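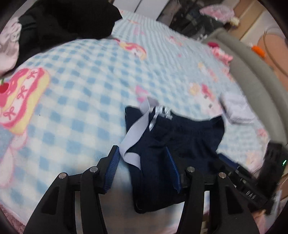 Navy shorts and their white drawstring, one leg between the fingers of a hand-held gripper.

Drawstring fault: closed, says Plitomach. Is it?

By Juwita Mandagi

Plitomach has marked the drawstring fault on its Holorden folding arm as closed. The note that went out to test sites in September is four sentences long and uses the word "resolved" twice. I have read it more often than it deserves, along with the fault log that came with it, and I would keep the ticket open.

A quick recap for anyone who skipped the last issue. The Holorden is the two-armed machine that folds laundry on a bed or a table. It learned the job from demonstrations recorded by people working through piles of clothes with hand-held grippers, mostly in ordinary bedrooms. During the spring trial it ran 314 folds at the Afolabi test flat. In 9 of those it stopped with a force alarm, and in seven of the nine it had hold of a drawstring.

A stop is fine. Stops are what we want. The trouble was what came before the alarm. The arm took the cord and the waistband in one pinch, started the fold, and then pulled against its own other hand. On the worst run it kept the load on for 90 seconds before the limit tripped, and the cord came out of the waistband with enough snap to reach the far side of the bed. The operator had been leaning in to see what was wrong. She was not hurt. She now stands farther back, and nobody had to write a procedure to get her to do it.

Plitomach's explanation is that the software mistook the cord for the edge of the garment. I believe that part. A loose cord lying in a loop over dark cloth is a nice bright line, and a system that hunts for edges will like it very much. Anything else long and flat near the waistband could tempt it the same way, a strip of fabric for instance. So far, so plausible.

The fix is where I start to lose patience. According to the note, they have added "more drawstring examples" to the training set and run the shorts again. How many more? It doesn't say. Which garments? It doesn't say that either. The repeat test used one pair of shorts, laid out flat, with the cord tucked inside the waistband before the run began. I had to ask for that last detail. If you tuck the cord away you have tested the folding of shorts without a drawstring, and the Holorden could already do that.

I asked whether the force limit had changed. It has not. The reply was that the limit sits "within the expected range for textile handling," and perhaps it does, but a minute and a half is a long time for a machine to argue with a piece of string. The vision side can be as clever as they like. It will still be wrong now and then, and when it is, the limit is the only thing standing between a bad pinch and somebody's face. 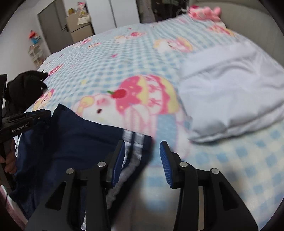 Demonstration work on the bed, with open jaws above the navy cloth and a white garment to the right.

There is also the question of what the demonstrations can teach. Someone holding a gripper feels a snag through the handle and eases off before it amounts to much. That moment of easing off may hardly show in a recording -- the jaws hover, shift a little, and go in again somewhere else. The arm gets the second grip and none of the reason for it. I put this to Plitomach and was told that the system "infers recovery behavior from context." Seven alarms on drawstrings would suggest it infers rather less of it than hoped.

Sorkatix, which supplies the force sensors, has been more useful. Their engineer confirmed that the sensors read correctly during all of the stops and that the rising load was there in the data well before the alarm. In other words the arm was told. Nothing in the control software was set up to act on a slow rise, only on a high peak. That sounds to me like a fairly short job for a programmer, and I can't find any mention of it in the September note.

What I would like to see before calling it closed:

A repeat trial with cords left out, on dark and light garments, laid flat and also dropped in a heap.
A cutoff that responds to a steady pull as well as to a peak.
The alarm logs from every site, including the dull ones.

Plitomach says the logs are "under review." Until they turn up, Afolabi is keeping the ticket open on its own list, and anything with a drawstring gets folded by hand. If your site has had a similar stop, please send me the log and the garment type. A note of where the operator was standing would help too.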